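Visit Report: Adance, Flasturville
Mar 15, 2026

The delegation visited the Adance workshop to review the Drodero hand and arm kit, which is on offer to technical programs for the September term. Josué Barros led the tour and answered questions on assembly and support.

The kit ships as 95 printed parts with hobby servo motors, a camera board and wiring. Adance quotes 36 hours for assembly by a team of 2 and provides a parts warranty — servos included — for one year.

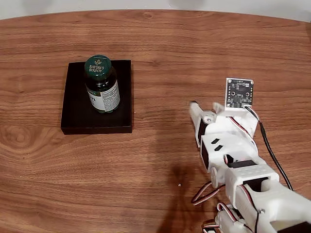
Spare parts may be ordered singly from the Roy catalog. The delegation requested a written quotation and a copy of the assembly manual, both to be sent to the purchasing office.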